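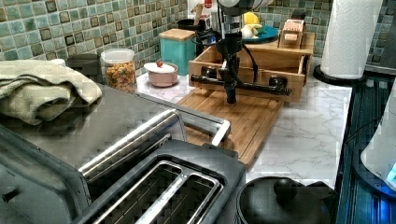 The corner by the backsplash

I have been meaning to write about the counter for months. I started a draft of this back in April, when we had only just got the shelf paper down and I was full of opinions, and then life filled up and the draft sat there with one sentence in it. So, a cup of tea, a cold morning, and let's see if I can get to the end this time.

19 December 2018

Those of you who have been reading since the Takley apartment will remember that I had no counter at all there, just a board balanced over the sink and a great deal of optimism. When we moved I promised myself I would keep the new kitchen bare. Clear surfaces, one nice bowl, maybe a plant! It lasted 12 days. The teal canister with the wooden lid came out first (it looked so pretty against the sea green tiles that I couldn't bear to put it in a cupboard), and then the black utensil holder had to go beside it, and then the jar of cereal rings crept over because nobody in this house will open a cupboard for breakfast. The little pink bowl with the red knob on its lid was the last to arrive and I think it is my favorite. It holds next to nothing and I love it.

I did consider changing the tiles. The previous people had put them up and the brown and olive lines between the squares bothered me for the first few weeks. I went as far as getting a price from Malinowski, the tile place out past the roundabout, and they quoted me 3000 for the whole wall, and I drove home very fond of my tiles. I've since noticed that all those blues and greens make any teal thing you put near them look as if you planned it. I have bought rather too much teal on the strength of that.

What I really wanted to tell you about, though, is the wood. I have gone a bit overboard with wooden boxes and trays. It began with one open box from Revalness, which I bought to keep the mail in, and the mail never once went in it. It sat on the big striped bamboo board looking useful until I gave in and let it live there. Then I found the trays. I like that they can be picked up and moved in one go when you want to wipe down underneath, crumbs and all, and I like the sound they make when you set them down on the marble, which is a silly reason to like a thing but there it is.

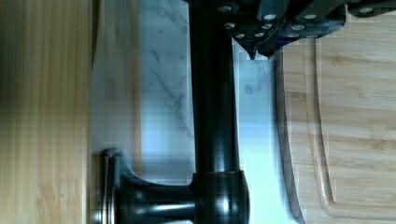 Pale wood, gray veins. I could look at this marble all day.

People ask me about the marble, so I will say my piece. Yes, it marks. Ours has a faint ring near the window from a glass of lemonade and a dull patch I can only find with my fingertips. I used to chase after every drip with a cloth, and it made me miserable company at dinner. Now I wipe it at night with warm water and a drop of dish soap, dry it with an old towel, and leave it be. I tried a polish from Hisness that smelled wonderful and left the whole thing streaky, so that bottle has moved to the garage.

The boards get more fuss from me than the marble does. Bamboo dries out terribly in winter once the heating is on. I rub mine with mineral oil when they start to look chalky, leave them standing on their edges overnight, and wipe off whatever hasn't soaked in. Wooden spoons get the same treatment, all of them laid out on newspaper like fish at the market. 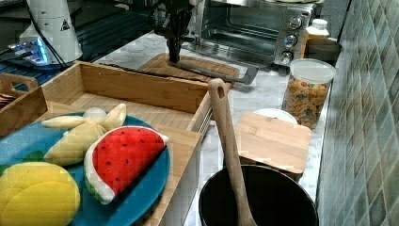

And then of course there is the matter of sharing the counter with the play food. I fought it for a while. There was a basket for it in the other room, a perfectly good basket, and still the watermelon slice would be back on the blue plate by suppertime with the bananas next to it. It's a soft plush watermelon, very cheerful, and I have found it in my coat pocket at the grocery store. In the end I decided that if toy fruit was going to be served in my kitchen, it could be served on a proper plate in a proper tray, and we have had much less arguing since. It all gets carried off together when I need room to roll out dough.

I still want to sort the spoons. There are far too many, and I only ever reach for the same long pale one with the hole in the handle. The drawer under the stove is next on my list after that, and I'm not showing you any pictures of it until I've been through it with a trash bag.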